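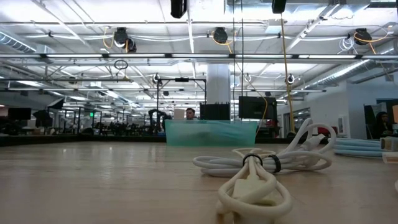 Coiled cables and tubing on the bench, lab behind.

Gripper comparison, minutes, 24th June
Present: Elli Peltonen (chair), Kristaps Jankauskaitė (notes)

1. Gruvo fingers. Kristaps reported 118 good picks in 220 tries on coiled cable. Elli asked who decided what "good" means. No written rule exists. Figure not accepted.

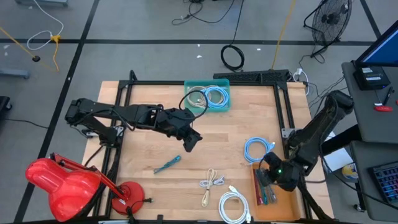
2. Gratumik controller. The supplier says it cuts wrist lag. Elli has seen no log that shows this and doubts the February test did either. Kristaps to rerun with both arms.
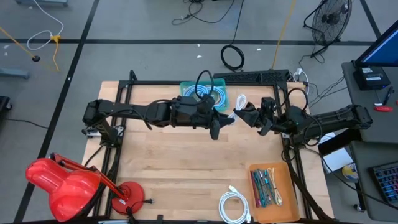
3. Handling white cable between two grippers. Kristaps wants it in the score. Elli objects: one nice pass is no result. Left open.

4. Hiderus quote, 541 per pair. Not approved.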